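Uvik veröffentlicht zweites Album »Prulladthorpe« auf Doppelvinyl

Elf Stücke, zwei Platten und ein Bass, der auch bei geschlossenem Fenster zu den Nachbarn findet: Im März erscheint bei Bloxham das zweite Album von Uvik. Hinter dem Namen steckt der Produzent Ilango Bhat, der mit seinem Debüt »Jesville« vor allem in der Dub- und Steppers-Gemeinde viele Freunde gewonnen hat. Auf »Prulladthorpe« geht er jetzt deutlich weiter hinaus, in Richtung Garage, früher Grime und sogar ein bisschen Chanson (ja, wirklich, gleich auf der B-Seite!).

Entstanden ist die Platte in 22 Nächten, fast immer zwischen elf Uhr abends und dem ersten Bus. Bhat hat die Rhythmusspuren in einem Zug eingespielt und erst danach am Mischpult zerlegt, mit Federhall, Bandecho und einer Melodica, die hörbar schon bessere Zeiten gesehen hat. »Ich wollte, dass man die Hände am Regler mithört«, sagt er. »Wenn ein Echo zu lang stehen blieb, habe ich es stehen lassen.«
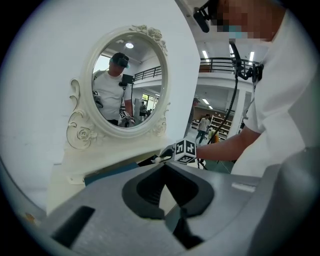 Den Auftakt macht »Nasser Asphalt«, ein Halftime-Stück, das sich fast drei Minuten Zeit nimmt, bevor die Basslinie überhaupt einsetzt – und dann nicht mehr loslässt. »Kleingeld« ist das schnellste Stück der Platte und läuft als Testpressung schon seit dem Winter in etlichen Sets. Wer das Debüt mochte, wird sich bei »Deichkrone« sofort zu Hause fühlen: Offbeat-Orgel, trockene Snare, viel Luft dazwischen. Und das Titelstück, gut neun Minuten lang, gehört für uns zum Schönsten, was Bloxham bisher herausgebracht hat. Die letzte Seite enthält drei Dub-Versionen, die es ausschließlich auf Vinyl geben wird.

Die Erstauflage umfasst 874 Exemplare auf moosgrünem Vinyl im Klappcover, von Hand nummeriert. Eine schwarze Pressung folgt, sobald das Presswerk wieder Kapazitäten hat. Digital ist das Album ohne die drei Versionen erhältlich, dafür mit einer längeren Fassung von »Kleingeld«.

Auf die Bühne kommt »Prulladthorpe« ebenfalls. Uvik spielt das Album mit Mischpult, Effekten und einem Gast an der Posaune, jeder Abend wird also ein wenig anders klingen. Wir haben die erste Probe gehört und freuen uns riesig darauf! Einlass ist jeweils um 20 Uhr, die Orte geben wir über den Newsletter des Labels bekannt.

Uvik: »Prulladthorpe«
Label: Bloxham
Format: 2 LP, digital
Erscheint: März

Rezensionsexemplare, Hörlinks und Interviewtermine mit Ilango Bhat vermittelt die Presseabteilung von Bloxham. Bitte bei Anfragen das Medium und den geplanten Erscheinungstermin angeben.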